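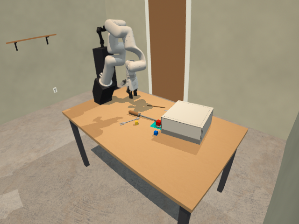
*7 min read*

## 4. Collecting the demonstrations

**Figure 1.** The simulated workbench used for all tool tasks: arm, tool set, colored cubes, teal square and the large box.

We recorded 245 demonstrations in total, split over two input methods. Same bench, same arm, same tools (Fig. 1). Only the way the person drives the arm is different.

**Remote control.** The operator sits at a screen and steers the gripper with a handheld controller. One button for the fingers, one to pause. Position of the hand maps straight to position of the gripper, scaled down by a factor of 3 - without scaling, people overshoot the handle and hit the tabletop. We tried a keyboard first. Slow, jerky, dropped it after a single afternoon.

**By hand.** The operator grabs a passive arm with the same joint layout and moves it through the task, the simulated arm follows joint by joint. Closer to showing a child how to hold a spoon than to driving. Less training needed, more tired shoulders.

### 4.1 Tasks and instructions

Operators got a one line instruction per episode and nothing else. "Pick up the screwdriver by the handle." "Put the yellow cube on the teal square." We did not say how to approach, which matters later (Section 5), becuase the policies copy whatever habit they see. Rajkumari Rana wrote the instructions and also recorded the first batch, so her style is over-represented in the remote control half. We left it that way and report results with and without her episodes.

Long thin tools are the hard part. A cube can be taken from nearly any side. The screwdriver can not: the fingers have to come down across the handle, and if they close on the shaft the tool swings on lift. 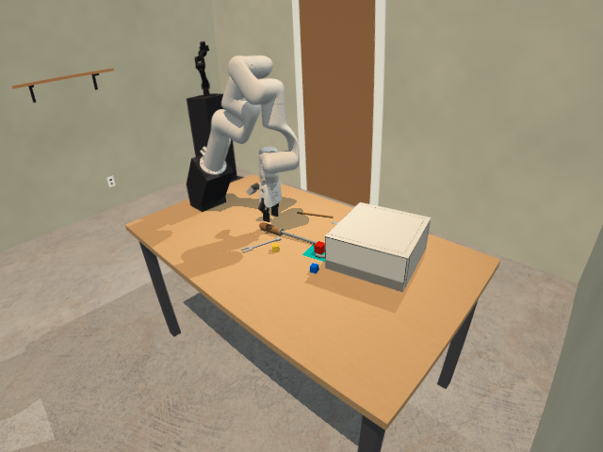
Most operators stop above the handle before committing. Look, small correction, then down. With remote control this pause is long, by hand it is short or missing. We keep the pauses in the training data. Trimming them was tempting - smaller files, faster training - but the trimmed policy came down early and off center in our pilot runs, so back in they went.

### 4.2 Filtering

An episode is thrown out if the tool leaves the table, if the operator presses abort, or if the recording has a gap in the joint log. No filtering on speed. No filtering on style either. Two of us checked the borderline cases seperately and then compared lists.

Every kept episode is resampled to 1,000 steps. Short ones get stretched, which we know is crude. The Nindus toolkit handles the resampling and the replay, and each episode is replayed once from its saved start state before it enters the set. If the replay does not end the way the recording did, out.

### 4.3 Operators

7 people took part, all from the Grisville lab. None had used the passive arm before, though several had used the controller for games. Each did both methods, order swapped between people. Practice episodes are not in the set.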